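How I Clean Up an Old Desktop and Put Fresh Thermal Paste on It

My home computer is 11 years old and it had started to sound like a hair dryer every time I opened more than one browser tab. I almost bought a new one. Then my friend Wissam Obeidat talked me into spending an evening on it first (he fixes up office machines for a little shop called Drurkuvitz), and I'm so glad he did! I've done three more since then, and this is how I go about it now.

What you need: a Phillips screwdriver, a can of compressed air, some coffee filters or lint-free wipes, rubbing alcohol, and a small tube of thermal paste. I use Cesik paste because it's what my local store carries. It's fine. People online will argue about paste for days and I just can't get excited about it.

Shut the computer down, flip the switch on the back of the power supply, pull the cord, and then hold the power button in for a few seconds. Touch bare metal on the case before you reach for anything else.

Now dust. Take it outside if you can. I did my first one in the kitchen and was wiping down the toaster at 10 at night. Short bursts with the can, and hold the fan blades still with a finger while you blow.

Next, the cooler comes off. Unplug its fan, loosen the screws a little at a time in a crisscross, and give it a gentle twist before you lift. If it feels glued on, run the computer for ten minutes to warm things up, then shut down, unplug and try again. 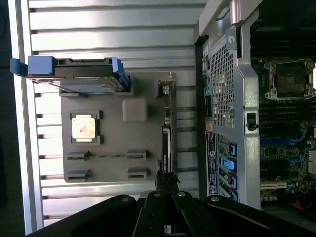 How much thermal paste should I use?

A blob the size of a small pea, right in the middle of the metal lid, is enough for an ordinary desktop chip. The pressure of the cooler spreads it out for you.

Before the new stuff goes on, though, get all the old stuff off, from the chip and from the bottom of the cooler. Dampen a coffee filter with alcohol and wipe, then take a clean one and wipe again. I usually go through four or five. Then paste, then cooler straight down, and tighten in that same crisscross until it's snug. Don't crank on it. 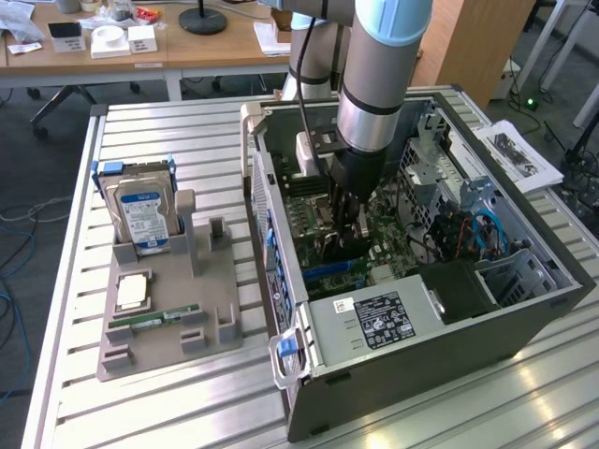 Plug the cooler's fan back in before you do anything else. I forgot once, and the computer shut itself off in 2 minutes and scared me half to death. While you're in there, push on the memory sticks and the power plugs to make sure they're all seated, and tuck any stray cables away from the fans.

Leave the side panel off for the first start so you can see the fans spin. Mine went from a roar to a hum, and it's 29 degrees cooler under load (Fahrenheit, before anyone writes in). I check it again every April, when the windows are open anyway.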